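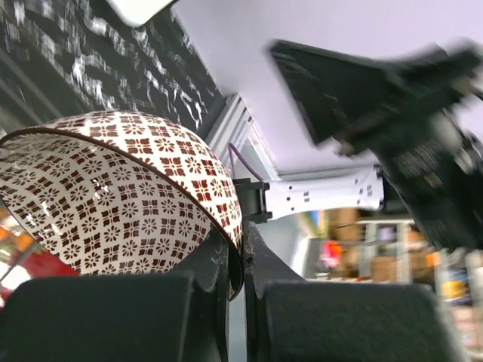

Glazed bowl held on edge between the fingers, wrist camera view. Second arm at upper right.

About Kitia

Kitia is a service workshop for two-arm handling cells. We install them, set them up, keep them aligned and repair them on site or at our bench. We do not build arms and we do not sell software. Most of our customers run one cell, and most call us the first time when the grip has stopped repeating.

The workshop was registered on 14/02/2020 by Nghĩa Quan, who still does the final check on every cell before it goes back into use. Our own cell is called Dunura. It is the machine we learn on, and each procedure we use at a customer site is run there first.

The Dunura cell

Dunura has two arms with black two-finger grippers. The frame is aluminum extrusion, which lets us move a mount along the groove and lock it again without drilling. Tool power is 24 V. The test objects are ordinary household items. Glazed ceramic is the hardest of them on a setup: it is smooth and curved, it reflects light back into the camera, and it chips if the fingers close too far. A printed bowl is useful at the wrist camera because the pattern makes a small rotation in the grip easy to see.

Setup

A cell is set up in a fixed order. The frame is leveled and the bolts are marked with paint pen. Each arm is zeroed by itself with the other one parked. Fingers are fitted dry, closed on a flat gauge and checked for an even gap along the full length. Only then are they torqued. The wrist camera is focused on the fingertips, so the pads nearest the lens will look soft in every image, and customers should not try to correct this.

Arm-to-arm alignment comes last. We bring both grippers to a shared reference block and record the offset in three positions – low, middle and high. If the middle position is good and the other two are not, the fault is nearly always in the base mounting and the frame has to be leveled again.

Grip force is set with the object the customer will really use. We start low and raise it in small steps until the object holds through a full wrist turn. The value is written on the cell card together with the name of the object. A value without an object name is treated as missing.

Routine care

Dunura gets a full inspection every 368 operating hours. Between inspections the operator does the following:

Wipe the finger pads with a lint-free cloth. No solvent.
Look along the finger edges. Light gray scuffs on the black surface are normal wear and are noted on the card. A raised burr is not, and the finger is changed.
Check that the wrist cable has a free loop at the connector through the whole range of the wrist.
Clean the camera window.
Close the empty gripper and compare the reading with the card.

Fingers are always replaced in pairs. A new finger against an old one closes off center, and the object turns as it is picked up.

Repairs

The faults we see most are worn pads, loose wrist connectors and cables that were tied too tight. A cable that pulls at the end of travel will pass a bench test and then drop out once the arm is moving, so we test connectors with the arm in motion and log the signal for 80 cycles. Gear and bearing work is done at our bench. Arms sent to us should have the gripper removed and the joint brakes on.

After a repair the alignment is always repeated, including when only a cable was changed. The old and new offsets are both sent to the customer.

Parts and records

Replacement fingers and pads are cut for us by Clenel. Cable sets are made up at our bench in Từ. We keep the cell card for every machine we have serviced and will send a copy to whoever owns the cell now.

New service requests are taken by email. Please include the cell card, the last three closing readings and the name of the object being handled. Annual bookings open in April.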